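Print this page | E-mail this page

Workshop notebook: tableware bench
February 2020
Entered by Jana Rothe

Carried on with the colored plates today. The pink ones are the last of the Flonden set and I want them written up before the shelf gets moved. Wolfram has already claimed the space for his glaze tests.

Washed everything first in plain warm water with a drop of dish soap, soft cloth, no pads. Last November someone used the green side of a sponge on the yellow bowls and we lost the whole comparison, so the pads now live in the other sink. Dried flat on a towel, then left on edge in the rack over lunch.

Marking. The old felt-pen numbers came off in the wash, as Reynaldo B. said they would. I have gone over to a paper tag in the sleeve and nothing on the plate itself. Tag 114 is the pink plate that had been in the canteen, tag 214 is the spare that stayed in its box. If you take one out, put the sleeve back in the same slot with the tag in it.

Wear. The matte color shows rubbing more than the glossy samples from Baumgart did. On 114 the marks run in curves, mostly in the middle where a knife would go, and there are little dark specks that did not move with the cloth. I tried a fingernail on two of them and felt nothing. Could be in the material, could be picked up in the rack. Leave them alone for now, I would like Helmut to see them under the loupe before anyone tries baking soda.

The light matters a lot. Lying flat under the ceiling lamps the plate looks almost new. Held upright and turned a little, the scuffs come up and the rim gets a shine you don't otherwise see. So from now on, check every plate standing up, face on, then tilted both ways, and write down which way it was when you saw the mark. My notes from the first batch don't say, and I will have to do those over.

Rim. Ran a thumb around both. No chips on either. 214 has a slightly rough spot on the underside that I think is from molding. It was there when we opened the box (see page in the blue book, Wolfram's handwriting).

Stacking. Put six of the same kind together with no paper between them and they rocked. With a sheet of kitchen paper between each they sat fine, but the pile gets too tall for the Bramar crate. Will ask Reynaldo T. whether the Rulen crates are free.

To do
- Loupe on the specks, Helmut
- Redo first batch, upright this time
- New kitchen paper, we are down to the end of the roll
- Order 2304 is the blue plates, 2360 is the replacement bowls. The delivery slips were swapped in the folder, I have put them right.

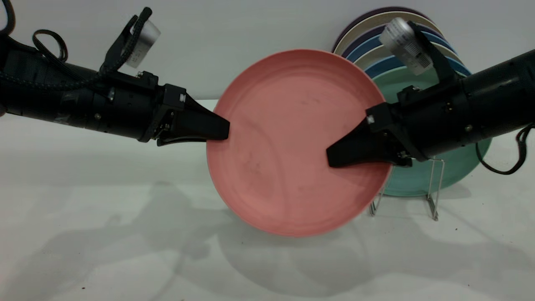
The blue plates get the same wash and the same upright check when they arrive. I'll leave the empty sleeves at the front of the box.

0 comments | 2 shares

Recent entries
Yellow bowls after the sponge
Which cloth for matte surfaces
Crate sizes, corrected list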